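06/04/2024
By Svenja Strebel

Davcombe workshop records dishwashing examples for two-armed robot

A small automation firm in Davcombe has recorded 1,781 examples of table clearing and plate cleaning for a learning system it hopes to test in canteens next year. The firm, Sarnus, began the work in January at its workshop on Sutcliffe Road and has kept 1,494 of the recordings after checking. The rest were set aside, mostly for dropped plates or gaps in the arm readings.

Each example is made by an operator who guides a pair of arms through the job by hand controls. The cameras and the joint positions are recorded together, and the system is later trained to copy the movements from what the cameras saw. The project is called Reroten.

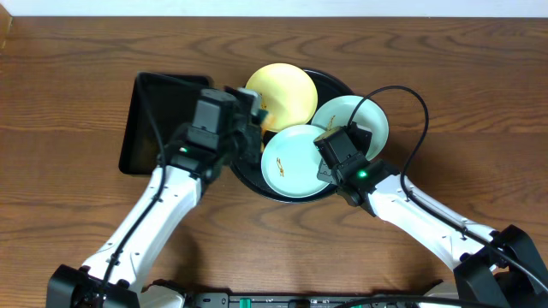

The two arms at the plates on the round tray, with the flat black tray to the left.

The company chose plates because they are awkward. They are thin at the rim, they slide on one another, and two of the same colour can look like one when an arm is in the way. Food marks add to the trouble — a smear may be hidden from the main camera for most of a recording, and the operator has to remember where it was.

Operators work in sessions of 30 recordings, then swap. A new operator makes 50 practice recordings before any are kept. Sarnus said speed was not being measured at this stage and that slow, steady recordings had so far been more useful in training than quick ones.

Positions are changed between recordings so that the system does not simply learn one layout. A plate may start on the round tray in one example and on the bare table in another, as with the pale green plate at the right in the view from the head camera.

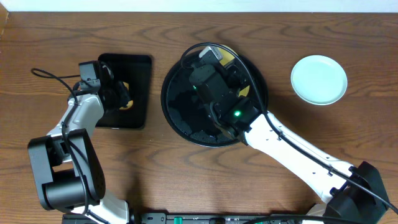
Checking the recordings

Every recording is watched by a second person before it is passed for training. The checker marks the start and end of each grasp and notes any point where the arms block the view.

Two plates overlapping near a gripper are the usual cause of a query. The checker then turns to the cameras on the wrists, which often have a better angle.

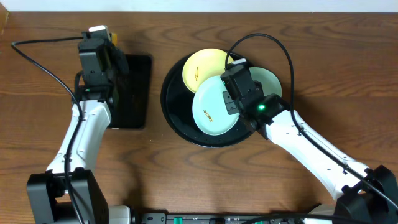 Sarnus said the checking had taken longer than the recording itself, and that it had changed its labels twice since the start. Early files called every plate simply "plate", and a model trained on them often went for the wrong one. Labels now give colour and place, so that the yellow plate and the green one lying over its edge have separate entries, and a plate mostly covered by an arm is marked as hidden even when part of its rim can be seen. Files from January are being relabelled to match.

The wrist cameras are also used for the wiping part of the work, where the sponge, the marks on the plates and any drops on the table need to be close enough to make out.
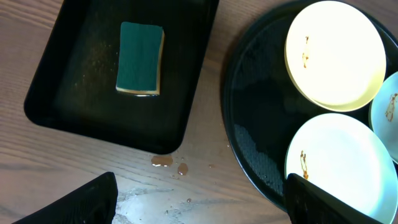

Next steps

The firm plans to add bowls and cutlery once the relabelling is finished. A trial in a working kitchen has been discussed with two sites near Davcombe, but no agreement has been signed.

Sarnus has not decided whether to release the recordings to other groups.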